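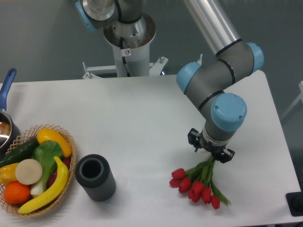 Tulips + the basket, white table

Tulips with a fruit/veg basket, too much for one table??
Posted in: Table & Home

wiebke_d
Right so, doing the table for my mum's lunch on Friday. Red tulips, seven heads showing in that pic. Basket is the oval wicker one with the lattice rim, got pretend fruit and veg in it. Keep going back and forth. Both? Just the tulips? Table is plain white so it does need somthing on it. No cloth, not buying a cloth.
Also how far ahead can I do them, they're still shut.

KjellB
Both. Basket one end, flowers the other. Done.

gudrun_w
Lose the basket, sorry. Pretend produce next to flowers always looks like a furniture showroom to me. Red on white is strong enough by itself. If you want the basket out put bread in it.

KjellB
Bread in it is fair. Still say keep it though, the tan warms up all that white.

marlene.e
Depends what you're putting them in? Haven't said. Tall vase and nobody can see each other over lunch. I cut mine right down, stems not much longer than the vase is deep, and they sit in a clump. Got a stubby Lestico one for 2 quid at the Wiststead car boot, best vase I own.

wiebke_d
Vase is a glass jug atm, fairly tall. Can cut them. Was scared to cut too much, can't put it back on can you.

Sajib S
Cut them. An inch at a time if you're nervous. Tulips keep growing in the vase anyway so you'll gain some back by Friday. Cold water, only a few inches, and pull off any leaf that would sit under water.

gudrun_w
Leave SOME leaves on. The long droopy ones are the nice bit.

wiebke_d
Ok tried another one

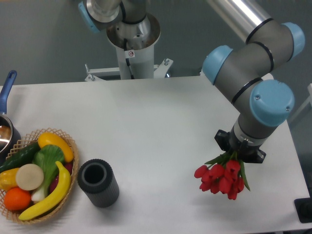
The tulips, heads down over the white

wiebke_d
Like how tightly bunched they are there. One long leaf hanging down the right side, keeping that one gudrun!! Still all closed up.

gudrun_w
See. No basket needed.

KjellB
Well you would say that. I think it looks a bit bare, all white table and grey wall. One bunch isn't going to fill it.

Sajib S
Doesn't need filling, there's going to be plates and food on it. People always forget the plates.

marlene.e
^ this. Lay the whole table the night before with plates, glasses, everything, then see what gap you've got left. Last January I did a big centrepiece for my sister's do and had to put it on the floor when the potatoes came out.
And buy shut, always. They open fast in a warm room. Keep them somewhere cool overnight, I use the back porch.

wiebke_d
Garage ok? It's freezing in there

Sajib S
Cool yes, actual frost no.

KjellB
Wrap them in paper too, right up round the heads, then stand in water for a couple of hours. Keeps them straight. Otherwise they flop all over.

gudrun_w
I like the flop

KjellB
Course you do

wiebke_d
Right. Cutting them down, jug is out, there's a little Vandell pot upstairs with a cactus in it that can move. Basket going on the side with rolls in, pretend veg in the cupboard. Mum will ask where the veg went, she gave me it. Will post the table once its laid.

gudrun_w
Good. What colour's the pot?

wiebke_d
Sort of mustardy

gudrun_w
Oh. Hm. Got anything white?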